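콘버그, 양팔 로봇 작업교육 서비스 '서터' 도입 상담 접수 시작

주식회사 콘버그(Conberg)는 11월부터 양팔 로봇 작업교육 서비스 '서터(Sutter)'의 도입 상담을 접수합니다. 서터는 고객사가 실제로 취급하는 물품을 기준으로 양팔 로봇의 파지 및 수납 동작을 준비하여 제공하는 서비스로, 소형 전자제품의 포장과 반품 검수, 가방류 수납 공정을 주요 대상으로 합니다.

그동안 당사에 접수된 문의 가운데 상당수는 형태가 일정하지 않은 물품에 관한 것이었습니다. 상자나 트레이는 위치와 치수가 정해져 있어 기존 설비로도 대응이 가능하나, 천으로 된 가방은 놓을 때마다 모양이 달라지고 끈과 고리가 그리퍼에 걸리는 경우가 있습니다. 서터는 한쪽 팔이 가방을 다루는 동안 다른 쪽 팔이 물품을 집는 방식의 동작을 기본 과제에 포함하고 있습니다.

서비스는 3단계로 진행됩니다. 첫 단계에서는 고객사가 제출한 물품 목록과 작업대 조건을 검토하고, 다음 단계에서 테르빌(Terville) 시연실에서 동작 사례를 수집합니다. 마지막 단계에서는 고객사 현장에서 동작을 조정하고 담당자 교육을 실시합니다. 현재까지 테르빌 시연실에 축적된 동작 사례는 3,267건이며, 적용을 마친 품목은 26종입니다.

기본 계약에는 품목 5종에 대한 동작 준비와 담당자 교육이 포함됩니다. 품목 추가는 별도 견적으로 진행되며, 로봇 본체를 보유하지 않은 고객사는 임대 계약을 함께 신청하실 수 있습니다. 다만 액체가 담긴 용기와 날이 노출된 공구류는 현재 대상 품목에서 제외됩니다. 작업대 높이와 조명 조건에 따라 현장 조정 기간이 연장될 수 있으므로, 신청 시 작업 공간의 도면을 첨부하여 주시기 바랍니다.

임함(Imham) 물류센터에서 진행된 사전 적용에 대하여 현장 책임자 미르얌 모저는 "가방 수납은 자동화 대상에서 늘 뒤로 밀리던 공정이었다"며 "끈이 많은 제품은 아직 작업자의 확인이 필요하지만, 단순 투입 작업의 부담은 줄었다"고 평가하였습니다. 당사는 해당 의견을 반영하여 끈과 고리가 달린 제품의 동작 사례를 우선 보강하고 있습니다.
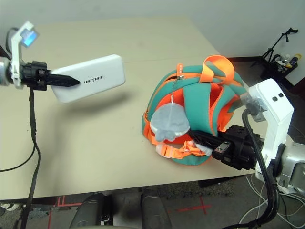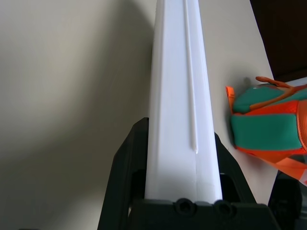
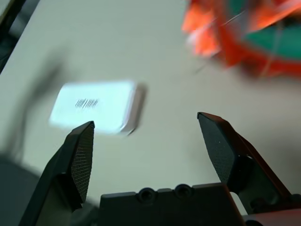
제베린 마이어호퍼
콘버그 고객지원본부 서비스기획 담당

청록색과 주황색 배낭, 흰색 보조배터리를 사용한 수납 과제의 작업 모습입니다. 첫 번째 사진에서는 한쪽 그리퍼가 보조배터리를 작업대 위로 들고 있으며, 다른 쪽 그리퍼의 손가락은 배낭 아랫부분에 들어가 있습니다.

시연실 참관은 고객사당 1회 가능하며 사전 예약이 필요합니다. 참관 시 자사 물품을 지참하시면 담당자가 적용 가능 여부를 함께 검토해 드립니다. 상담 신청서는 고객지원본부에서 배부하며, 계약 조건에 관한 문의는 보제나 흐미엘레프스카 계약관리 담당에게 하시기 바랍니다.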